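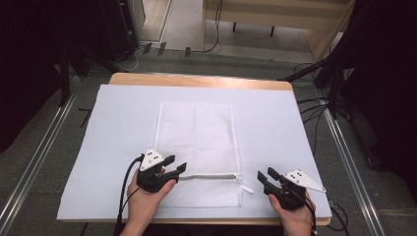

Mesh laundry bag, white, zipper closure.

Search reports
Enter keyword

Oct 9, 2005
Submitted by Hsiu-ying Tang

Promus Resident Laundry Project: Second Progress Report to the Gagnon Fund

Status

The work funded under the current grant is on schedule except for the dryer venting at Preltumau. Spending is under budget on supplies and over budget on electrical work. A transfer between the two lines is requested at the end of this report.

Background

The first report, submitted in May, covered the baseline survey and the choice of equipment. Personal clothing at both residences had been washed in mixed loads by floor, sorted by hand, and returned to rooms from an open rack. Staff at Brultura logged missing items on paper slips. Preltumau kept no log before the project began. The baseline figures therefore come from Brultura only and should be read that way.

Work completed

Brultura moved to the new routine first. Each resident's small items now go into a zippered mesh bag, are washed and dried in the bag, and are returned to the room without sorting. Large items are still washed loose and carry a heat-sealed name label at the collar or waistband. The label press was installed in the sorting room and has been used for 1000 labels so far, mostly in the first weeks.

Bags were bought in a single order of 500, to be divided between the two sites. Brultura has drawn its full share. The Preltumau share is in storage until the machines there are ready.

Missing-item slips at Brultura fell to 21 for the period. Socks and undershirts make up most of the remainder. Several slips were later closed when the item was found in another resident's closet, and these have been left in the count to keep it comparable with the baseline.

Subbarao Venkataraman rewrote the wash program sheets after the first weeks of use. Bagged loads were coming out of the short cycle with detergent residue along the seams. The revised sheet calls for a longer second rinse and a lower fill level in the drum. Water use per load has gone up as a result. The meter readings will be in the final report, once both sites can be compared over the same period.

Work delayed

The electrical panel at Preltumau could not take the new dryers as specified. Colm Dunne obtained a revised quote that includes a subpanel, and that work is finished. The venting is not. The original route crossed a fire-rated wall, and the county asked for a drawing showing the alternative run along the north corridor – this was filed and has been approved, but the contractor has not given a start date.

Until the dryers are connected, Preltumau is sending sheets and towels out and washing personal clothing on the old machines. The outside service is paid from operating funds and is not charged to the grant.

Staffing and training

Bohdan Lysenko trained the day and evening shifts at Brultura. The night shift received the written sheet only. Most of the loading errors recorded since then (bags overfilled, zippers left open) occurred on nights, and a training session for that shift is planned before the next report. Kwok-wai Shek continues to keep the log and has added a column for items damaged in the wash, which was missing from the original form.

Budget

Supplies are underspent because the bag order came in below the estimate and no replacements have been needed. Electrical work is overspent by the cost of the subpanel. We ask the Fund to approve moving the unspent supplies balance to the electrical line. The total award would not change.

Next period

Complete the venting and commission 3 dryers at Preltumau. Start the missing-item log there at least one month before the bags are issued, so that the site has a baseline of its own. Train the night shift at Brultura. Inspect the bags in use for seam and zipper wear and record the results by date of issue.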